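A bakery counter for small hands

Play food has never looked this good. The Drollwood pastries have streaky orange glaze over pale dough, and I would happily put the ring in a café window. Gerrit Mertens, who runs the toyshop Timmermans, keeps 113 pieces on his shelves, and buns always go first. 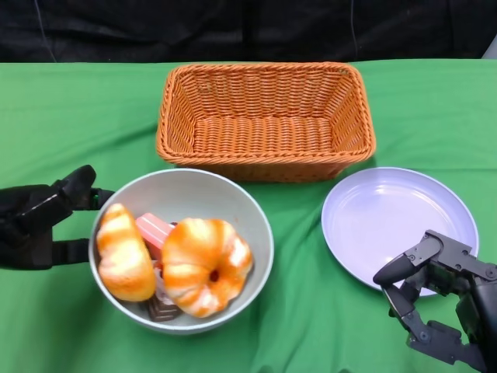
A bowl of treats, with the basket still to fill.

Bowls matter as much as buns! Children love to tip, pour and start again, so choose one with a good rim. A lavender plate makes a lovely home for the croissant.
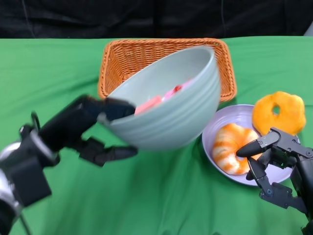
Cake for afters

Přemysl Sokol swears by a woven basket for putting everything away — but leave the cherry-topped chocolate slice out a little longer.

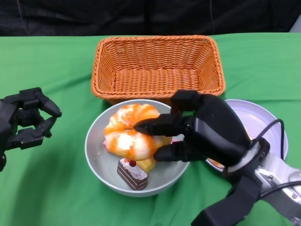
Mine lives on the kitchen windowsill, next to the real biscuits.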